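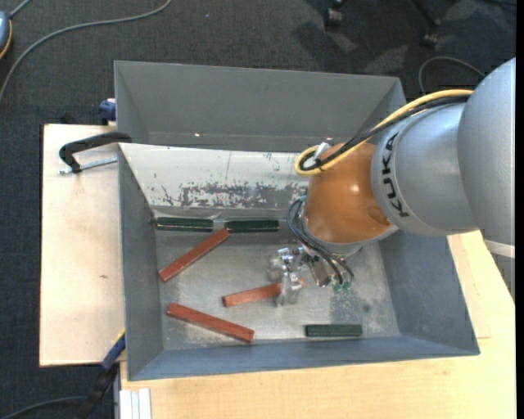
Metal Bins and Loose Bars - Frequently Asked Questions
Golta Storage Supply

What size bin do I need for short bars?
Pick one that lets the bars lie flat on the base. Our open gray bin is the usual choice.

Can I mix colors in one bin?
Yes. Red-brown and dark green bars can share a bin. If you order by color, put a card on the outside with the color and part number.

How much weight will a bin take?
The standard bin is rated for 200 pounds, spread evenly. Don't stack full bins.

The base is scuffed. Should I replace it?
No. Scuffs and dark smudges don't affect use. Replace the bin if the base is bent or an edge is sharp.

How do I clean it?
Take the bars out, wipe with a damp cloth and dry it right away. Don't use steel wool - it leaves grit behind.

Can I set a bin on a wooden surface?
Yes, if the surface is level. Lift the bin to move it. Dragging will mark the wood.

Do you sell bins singly?
Yes. Orders of 40 or more ship by freight. Ask for Gergely Fodor in the order office.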